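Review: Feltetti Kitchen Simulator, seen at the Brovimard open day

Posted 10 Aug 2022 by Tarun Sandhu

I went to the Brovimard open day to look at one thing, the Feltetti kitchen simulator. We've been deciding at work whether to pay for a license or keep patching the Grestaton package we already have. The open day ran all afternoon, but I spent most of it at the Feltetti desk.

The software gives you a virtual kitchen and a virtual arm to work in it. You drive the arm by hand, save the run, and use the saved runs to train a controller. The demo task was moving dishes and food at a sink. The kitchen looks good. The counter has veining like marble, the sink is dark gray with a ribbed drainboard, and the plates have colored rims that make them easy to tell apart. A red sphere serves as the marker for the gripper, and I found I was steering by that most of the time.
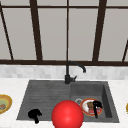
Driving it

Visitors got a turn each. Mine lasted seven minutes. The controls took a little while to get used to, mainly the wrist. Reaching down into the basin is harder than working on the flat counter, and I bumped the faucet twice on the way in. The contact felt believable both times. The arm stopped and slid off to the side, where Grestaton would have sent it straight through.

You can change the viewpoint as you work. I liked looking along the drainboard toward the basin, with the far counter behind it. The grooves give you a line to follow, and you can watch the fingers over on the other side. The drawback is that a plate near the front of the basin is partly hidden by the drainboard, so you'll want a second view for picking it up.
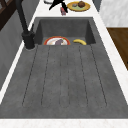 Can you bring in your own objects?
Feltetti takes common mesh files, but you have to set the weight and friction of each one yourself, and the demo staff said to allow a few tries.

The object library that comes with it has 443 items, mostly food and dishes. Pruitt sells an add-on pack for it that I didn't get to try.

The price quoted at the desk was $962 per seat per year. Saved runs export cleanly and replay the same way each time, at least in the ones I was shown. The manual is thin and the menus need work. I'd still take it over what we have now, and I've asked for a trial seat.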